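June 18, 2023

Up too early. Coffee, no breakfast, then straight at the list because Hilkka's coming on the afternoon train and I've been putting this room off since December. She says she doesn't care where she sleeps. She cares. She's my aunt, I know her.

Boxes first. 17 of them when we moved in from Enmont, and most of them still taped shut in the hall like they were waiting for a bus. Did the book ones. Did the one marked MISC KITCHEN that had no kitchen in it at all, just Kalevi's old tax papers and a bag of curtain hooks. Curtain hooks! Looked for those all winter. Kalevi says he never packed them. Fine.

Bed from Heiskanen still not here. Called twice. The man read me the order number, 2245 something, very slowly, and said it was "on the vehicle." Which vehicle. So Hilkka gets the foldout and I get to apologize. Orvokki across the landing is lending us the good mattress topper, bless her, six years of borrowing from that woman and I've given back maybe one pie dish.

Kauko rang in the middle of everything about the car. Couldn't talk. Said I'd call back, didn't. Must do that tomorow.
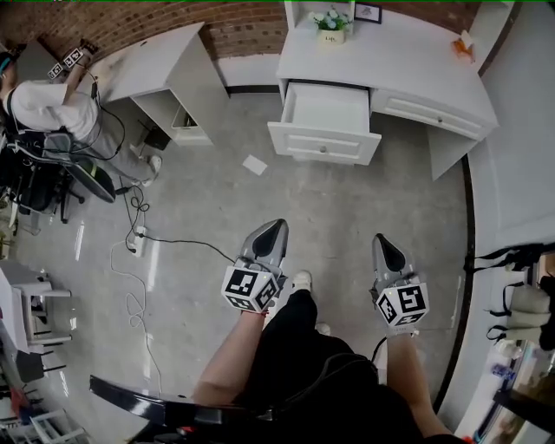
The desk is the thing I'm proudest of. It was Mom's and then it was in storage at Tudia for years, costing us over 2000 by the end, which Kalevi brings up whenever he wants to win something. Had a whole argument with myself about whether it goes in here or in the hall. In here. It looks right up against the brick, the white on the red, and I put the little pot of fake flowers on top with the small black-framed picture next to it, leaned on the wall till I find a nail that will go into that stuff. Left drawer is for Hilkka, emptied right out, I want her to have somewhere for her pills and her reading glasses and whatever else she travels with. The other drawer is mine and she can keep out of it. Round knobs need tightening, all of them probably. Screwdriver is in a box. Naturally.

Bedside cabinet next. Smudges all over it, went at them with dish soap and then with the stuff Zawadi swears by, better but not gone. If she puts a doily on it we're saved. She will bring a doily.

Lunch was crackers standing up. Swept again, that pale gray floor shows every crumb and I'm the one who wanted it. Kalevi wants a rug. I want a rug too but not the one he wants.

Then a fight with the window blind, the Clandeck one, goes up crooked and comes down crooked. Left it halfway. Looks almost on purpose.

Still to do: towels, lamp from our room, clear the foldout, hide boxes (where??), soup. Ask Orvokki abuot the topper before she goes out. Find the spare key, Hilkka won't wait on a doorstep.

Train's in less than an hour and my hair is wet. Kalevi's looking for his shoes. More tonight if I'm awake.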